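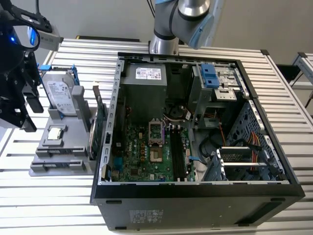

Unit 4: Repair, replacement, and what the numbers leave out

Reading for this unit: Boychuk, chapter 2; the Palumbo and Girard exchange (both letters, not just the first one). Handout revised 2022-08-15.

The usual claim

You will often read that it is cheaper to throw out an office computer than to fix it. Maybe. Ask who did the sums and who sells the new machines. The Gosselin report, which most textbooks lean on, prices a repair at one hour of a technician's time plus parts, and prices a replacement at the sticker. Setting up the new machine, moving files and getting rid of the old one are all counted as free. Anyone who has worked in an office knows better.

Normand Wong's reply puts those costs back in and gets the opposite answer. I don't fully trust that one either. He assumes every repaired machine lasts as long as a new one, and his only support is a survey of 48 firms, all of which already had repair contracts with Astow. People who pay for a service tend to say it works.

What to look for in a cost study

1. Where does the clock start and stop? A study that ends at the loading dock will make disposal look cheap.

2. Is labor priced the same way on both sides? In Gosselin it isn't.

3. Who dropped out? Minhas began with 76 small businesses and reports on 47. He gives the loss one footnote. If the missing firms gave up on repair, his average means very little. 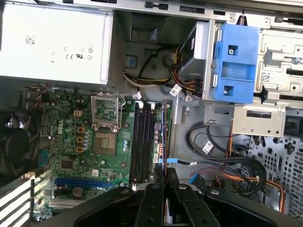

4. What counts as "working"? A machine that turns on but is too slow for the current software may be called repaired in one table and retired in the next. Boychuk does this twice and doesn't seem to notice.

The environmental argument

Palumbo says longer use always means less waste. "Always" is doing a lot of work there. For desktop machines his case is fairly good — much of the harm he counts comes from making the thing. For older refrigerators it is weaker, as Girard points out, and Palumbo's second letter changes the subject.

For discussion

Pick one table from Boychuk and redo it with setup time included. Use your own figure for an hour of labor and say where you got it. If the result flips, how small a change in your figure would flip it back?

Written answers are limited to 2 pages. Please don't cite the Randasano brochure as a study.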